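Wakedine Robotics Module, Unit 4
Handout: comparing hand-held grippers
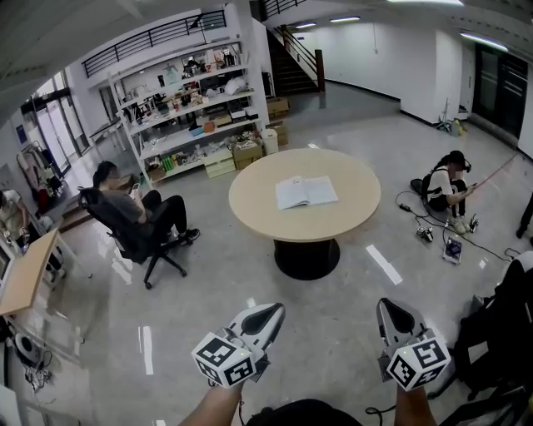

Two gripper designs are used in this unit, the Skundale and the Goodwin. Both are worked by hand, and both are tracked by an outside system that reads the black-and-white patterns on a marker cube. The cube sits below the jaw, so it is easily hidden by a table edge when you reach low. Keep your forearms apart and let the cables hang behind your wrists. A thin book lying open on a round table is a harder target than it looks, as the jaw has to get under a page without pushing the whole book along.

Task A. Close the book and move it to the far side of the table. Do 23 trials with each design.

Task B. Turn one page. Do 19 trials with each design. A torn or creased page is a fail.

Write down for each trial:
- design and hand used
- pass or fail
- tracking lost, yes or no
- time in seconds

Stop any trial at 58 seconds and mark it as a fail. Do not repeat it.

Tracking loss is not the same as a failed grasp. Last year's Cultham group put both in one column and could not compare the designs afterwards.

Jaw pads wear, mostly at the tip. Check them before you start and again between tasks. If a pad is changed part way through, note the trial number.

Reports are due in September, no more than 2 pages, tables included.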